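Bollstead Neighbors Help > Home and Kitchen > Cooking

Rice always becomes sticky when I cook for more people. What do I do wrong?

pale_harbor

Good evening to all. I moved to Bollstead in October and my English is still in progress, so please excuse me if I use a wrong word for some kitchen thing.

My problem is with plain white rice, the long kind. When I cook only for myself and my husband, I take 200 grams of rice and 400 grams of water, I put the lid, I wait, and it comes out correct. Each grain is separate and it has a little bite. But when his family visits, I multiply everything, and then it is a disaster. On the bottom it is like a paste, in the middle it is wet, and on the top there are some grains which are still hard. I have tried it with more heat and I have tried it with less heat. The last time I also stirred it in the middle of the cooking, because I was afraid it would burn, and this made it worse.

The pot is a tall one from Sekton with a heavy bottom. The stove is electric and it is slow to change when I turn the knob. The rice I buy from Assunção, in the big bag without any instructions on it. I do not wash it. My mother never washed it.

The other difficulty is that I have only a small kitchen, so we eat in the other room, and I would like to have the rice finished before the guests arrive. Is it possible to cook it early and keep it warm? Or must it be done at the last moment? I would prefer not to buy a rice cooker if there is another way. I have no place for it.

Thank you in advance for any advice.

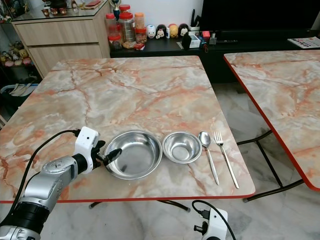
longgrain_anstead

Your mistake is that you multiply the water in the same way as the rice. Many people do it and I did it also for years. A part of the water goes into the rice, and another part goes away as steam. The part that goes into the rice grows when you have more rice. The part that goes away as steam depends mostly on the pot, the lid and the time, and it does not grow so much. So if you double everything, you have too much water at the end, and the rice on the bottom sits in it and becomes paste.

What I would do with your pot:

Wash the rice. I know that your mother did not, but for a big amount it makes a real difference. Put it in a large bowl, cover it with cold water, move it with your hand, and pour the cloudy water out. Repeat until the water is almost clear. It does not need to be perfectly clear. Then leave it in a sieve for some minutes so that it is not dripping, otherwise you bring extra water into the pot without measuring it.

When you go from 200 grams of rice to 400, do not go to the double of water. Take away a small glass from it and see how it comes out. Write the result on a paper and keep the paper inside the cupboard door. The next time you correct it a little. I am sorry that I cannot give you the exact number, but it depends on your lid and also on how old the rice is.

Bring it to the boil, then turn it to the lowest. With an electric stove which is slow, it is better to have a second ring already on the lowest setting and to move the pot there. Do not lift the lid and do not stir. When the water is gone from the surface, switch off, put a clean kitchen towel between the pot and the lid (away from the hot ring, please), and leave it for ten minutes. After this you loosen it with a fork, from the side to the middle.

The hard grains on the top come, I believe, from the tall pot. In a tall pot the rice makes a thick layer, and the top of it gets only steam. A wide pot is much better for this. If you have only the tall one, you can cook in two pots with a smaller quantity in each, and for a family visit I think this is the safest.
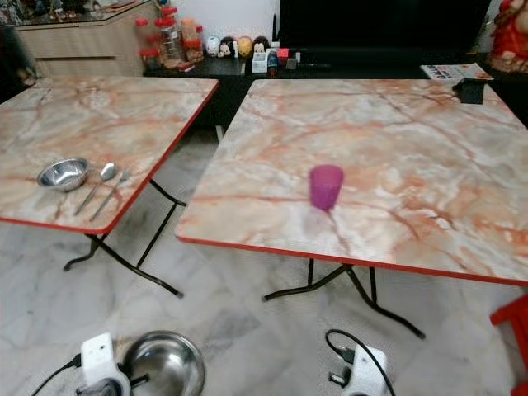

Comment from drygoods: I agree with the wide pot, but I would not take away so much water the first time. A small glass can mean many things, and if the rice is an old bag it will drink more. Better a little too soft than hard in front of the mother-in-law.

longgrain_anstead, again

Yes, this is a fair point. Take away half of a small glass for the first time, then. You can always leave the lid open for a minute at the end, but you cannot easily repair hard rice.

slow_simmer

I would like to propose a different way, in which you do not have to measure the water at all. You boil the rice like pasta.

Take the biggest pot you have and fill it with plenty of water and salt. When it boils strongly, put in the washed rice and stir one time so that nothing sticks to the bottom. Let it boil without the lid. After eight minutes you begin to taste, and then again every minute. When it is soft outside and there is still a very small resistance inside, you pour all into a sieve. Let it drip well, put it back in the empty warm pot, close the lid and wait five minutes. It will finish alone.

In this way the quantity is not important, the shape of the pot is not important, and your slow stove is also not important. Some people say that you lose taste with the water. Perhaps it is so with the very fragrant kinds. With ordinary long rice I do not notice it, and my children eat it with sauce in any case.

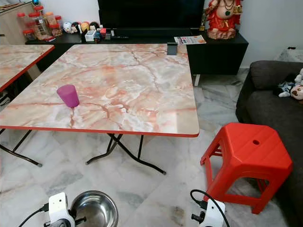
For the amount, I calculate 90 grams of dry rice for an adult if the rice is the main thing, and somewhat less if there is also bread or potatoes. It looks like very little in the cup. Do not be tempted to add one more handful for safety, as you will eat rice for 3 days.

About the question of cooking it early, you have two possibilities. If it is less than one hour, keep it in an oven dish, covered tightly, in a low oven, with a small piece of butter on the top. It should stay really hot the whole time. If it is longer, then I would cool it fast. Spread it flat on a tray, put it in the refrigerator as soon as it stops steaming, and heat it again with a spoon of water and the lid closed, until it is very hot everywhere. Please do not leave cooked rice standing in the warm kitchen for the afternoon. This can make people sick, and heating it again does not always help.
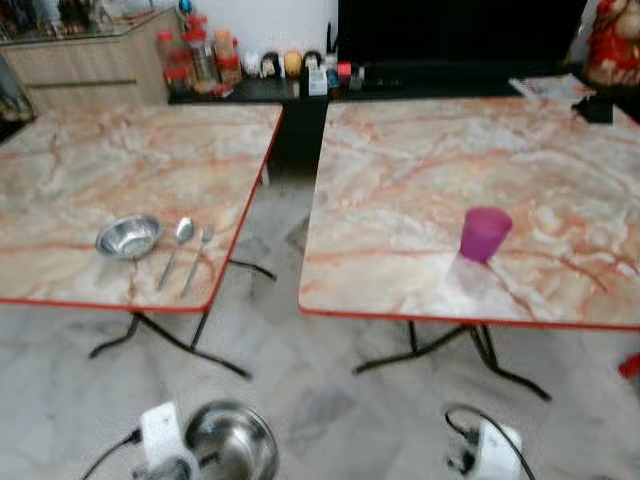

Bowl, spoon and fork on the left table

pale_harbor

Thank you both for such complete answers, and also for the comment. I tried the pasta way yesterday with a small amount, to learn the taste of the right moment. Nine minutes was good for my rice, ten was already too soft. The washing was also useful, I was surprised how white the water became.

I still want to learn the other way with the towel, but I will practice it when there are no guests. One more thing which I forgot to ask: do you put the salt in the water also when you cook it with the lid, or only after?

longgrain_anstead

In the water, at the beginning, and a little less than you think.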